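# The Long Walk to the Drill Square

Wednesday, September 4, 2019

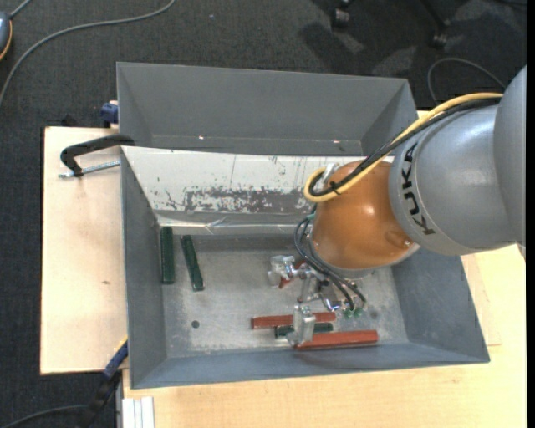
Philomena Antwi says the waiting is the part she remembers best, more than the band or the salute or even the medal that was pinned on her in front of her mother and what felt like half the county. She stood behind the gymnasium at Bodard Merchant Marine Academy with 246 other cadets, all 247 of them in white gloves, and for the better part of an hour they weren't allowed to sit down, lean on anything or scratch their noses.

"You get very interested in the back of the neck in front of you," she told me over coffee and a slice of lemon cake so large that we ended up sharing it. "I could still draw that neck."

I had driven up to Bodard to write about graduation day, and I should admit that I have a soft spot for this sort of thing. My grandfather marched in one such parade and talked about it until he was well into his eighties, usually at dinner and usually with the salt shaker standing in for the reviewing officer. So when the academy offered me a seat in the bleachers and a morning with the drill staff, I packed a hat and a thermos and went a day early.

The practice begins in March, when the wind off the river is still mean enough to take your cap. At first the seniors only walk. They walk in lines and they walk in squares, and they learn to turn a corner without the outside man having to gallop. By the time the trees are out they have added the rifles, and by early summer they have added the band, which throws everybody off again for a good two weeks – the drum echoes off the mess hall, you see, and half the square hears it late.

Philomena Wumbei has been in charge of all this for longer than she cares to say. She is a small woman with an enormous voice, and she wears the same pair of boots to every rehearsal, resoled so many times that she suspects only the laces are original (and then she remembered replacing the laces). Her cadets are plainly a little afraid of her and plainly very fond of her too. When one of them dropped his rifle during the morning I watched, she let the clatter die away completely before she spoke.

"Pick her up and say you're sorry," she called, and he did both.

There are 2 prizes that everybody at Bodard talks about. The Sarpong Medal goes to the cadet with the best record over the whole course, in the classroom and at sea, and it has been fought over quite fiercely in some years. The Senance Sword is a different animal. The cadets vote for it themselves, on slips of paper, and the winner isn't told until the name is read out on the square. I heard several stories of winners who missed their cue entirely and had to be nudged forward by a neighbor.

Antwi won the medal. She had hoped for it, she said, and then had talked herself out of hoping somewhere in her third year, when a navigation paper went badly and she spent a whole weekend composing a letter home about it. She never mailed the letter. Her instructor on the training ship *Wustach* had her plot the same passage 3 times over, by hand, with a mug of tea at her elbow, until she could do it while he sang at her. He sang very badly, by all accounts.

On the day itself the gates opened early, and the families came in with sun umbrellas and folding chairs and more babies than I would have thought wise. The gate tally came to 1,254 guests. I sat beside a couple who had been on a bus all night to see their youngest graduate, and who couldn't pick him out at all once everyone was in the same uniform. The father decided on a tall boy in the second rank and waved at him loyally for the whole parade. It was the wrong boy, but he seemed glad of it, and they all had their picture taken together afterward.

The march itself is shorter than you'd expect. They come on, they are inspected, the prizes are given, and then they go off in slow time between two lines of juniors while the band plays something old and rather sad. At the last step they pass under the stone arch by the chapel, and a cheer goes up from the far side where you can't see them anymore.

I found Wumbei there afterward, holding somebody's cap and somebody else's bouquet. She had already been looking over the juniors' footwork, she told me, and the left-hand file was going to need a great deal of attention before spring.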